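# Pricing a short self-published ebook: per-page or flat?

**dmensah_pub**

I have a workbook on habit planning going out in February. Final length is 9 chapters, formatted as a reflowable EPUB plus a PDF for people who want to print the exercises. Distributor is Fiadzo. Their dashboard suggests a price from the page count, and the number it gives me looks low for something people are meant to write in.

Questions:

1. Does anyone price from length for self-help, or is flat pricing normal?
2. Is it worth listing the PDF as a separate product?

Delali Mensah

---

**kerning_pair**

Flat. Page count in a reflowable file is a conversion artifact. Change the default font size and the count changes with it. Fiadzo computes theirs from character count, and worksheets full of blank lines come out very short under that method. Ignore the suggestion field.

---

**senyo.a**

Partly disagree. Readers do look at the length on the product page, and a short count at a high price gets you refund requests. I had a journaling title on Vollstead listed at 508 pages because the converter gave every prompt its own page. After I fixed the break rules the count dropped, and so did sales. The content was identical.

On question 2: yes, separate. A bundle confuses people who only own an e-reader and can't fill in a PDF form on it.

---

**kerning_pair**

> After I fixed the break rules the count dropped, and so did sales.

One title, one change, no control. Did you alter the cover or the categories in the same update?

---

**senyo.a**

Categories, yes. Moved it from personal growth to stationery and planners. Fair point, I can't separate the two.

---

**tallrow**

Separate listing has a cost nobody has mentioned. Reviews don't merge between formats on Fiadzo. If you expect under 1,000 sales, splitting them leaves you with two thin pages. I keep one listing and put a download link for the worksheets on the last page of the EPUB.

Same advice for print. I paid for proofs of the worksheet pages and ended up using Lustau for the cover only. Plain paper from the office printer was enough to test whether the answer boxes were big enough to write in. They weren't. I went up to 3 lines per prompt.

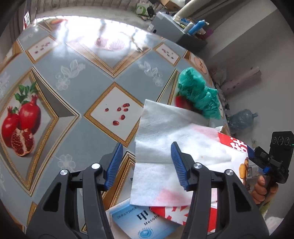
*Napkin and packets.*

Back to the PDF. If you do sell it, flatten the form fields for the print version and keep a second copy with live fields. Some viewers draw a colored highlight over live fields, and on a few of them it carries through to the printed page.

---

**dmensah_pub**

Useful. The link on the last page solves the e-reader problem too. Does Fiadzo allow external links in the body? Their content guide says links must be "relevant to the work," and I can't tell if a file host counts.

---

**tallrow**

Mine passed review with a link to my own domain. I'd avoid a bare file host address. It will break at some point and you'd have to upload a new edition to fix it.

---

**kerning_pair**

Use a redirect you control. Then the file can move and the book stays as it is.

Also check that the link text is readable when printed. A hyperlinked word is useless on paper – spell out the address.

---

**grestitz_user_old**

I'll argue for per-page pricing anyway. On Grestitz the store filters by length band, and titles in the lowest band have a price ceiling. If you ever plan to list there, your flat price has to sit under that ceiling or the upload is rejected. Set it once, at the lower figure, and you don't have to maintain two prices.

---

**senyo.a**

That ceiling applies to new accounts only, as far as I know. Mine was lifted after the second title.

Senyo Akolgo

---

**grestitz_user_old**

Mine wasn't, and I have four up. Might depend on the category.

---

**dmensah_pub**

Going with a flat price, one listing, redirect link at the back. I'll leave Grestitz until I hear from their support about the ceiling.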